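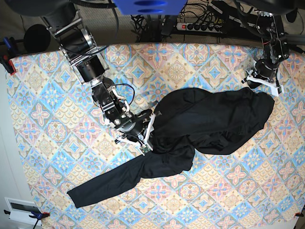
Natalina Cattaneo

Section 3. Garment flattening episodes: set-up and recording

This section covers the bench procedure for recording two-arm flattening episodes with the Huretlow controller. It assumes that both arms have been homed and that joint offsets are stored. Left and right always refer to the robot's own sides. An operator facing the arms from the front of the table will see the right arm on the left.

3.1 Preparing the table

1. Switch off motor torque on both arms and park them clear of the work area.

2. Lay the patterned cloth over the table. Pull it tight toward the near edge and clamp it along the sides and at the corners.

3. Press the cloth with a flat hand near the middle and push sideways. If it slides, reset the clamps.

Note – The pattern is deliberate. Policies trained on a plain gray surface in the first Raptis series lost the garment outline when the cloth was changed. Keep the same cloth for all episodes in a batch and record its label in the batch file.

4. Check that no clamp handle stands inside the sweep of either wrist. Run the sweep test from the Tools menu at low speed.

5. Route cables behind the table. The power strip stays on the floor, with its switch within reach of the operator.

CAUTION: The power strip switch does not replace the emergency stop. Arms fall when power is removed. Keep hands out from under them.

3.2 Starting state

1. Place one long-sleeved garment on the cloth. Dark garments belong to set B and are recorded separately.

2. Lift the garment by any point, drop it, and leave it as it lands. Do not straighten sleeves or open the body.

3. If any part hangs over the table edge, repeat the drop.

4. Enter the garment code and select Start State. The controller stores a still and the joint positions of both arms.

3.3 Recording

1. Enable torque. Both grippers open and move to the ready height.

2. Bring the right gripper down at the seam where sleeve meets body and close it on the fabric. With the black garment, one sleeve may already lie flat while the body is bunched. Take the seam on the side of the flat sleeve first.

3. Hold the left gripper open above the far end of the garment until the right grasp is confirmed.

4. Close the left gripper, lift both arms by the preset amount, and draw them apart slowly.

5. Lower, release, and select End Episode.

Note – Pressing too hard at step 2 pushes the fingers into the table and trips the wrist current limit. The controller reports fault 13. Clear the fault, raise the arm by hand control, and discard the episode.

3.4 Grasp labels

Each grasp is labeled seam, hem, cuff or body. Noboru Ichikawa's comparison on the Wurkico data used almost 3,000 episodes and found that seam-first grasps needed fewer regrasps than body-first grasps. The difference was smaller for set B. Labels are therefore required for every episode, including failed ones.

If the grasp point is hidden by a fold, use body and tick Uncertain. See Section 2 for the label file format.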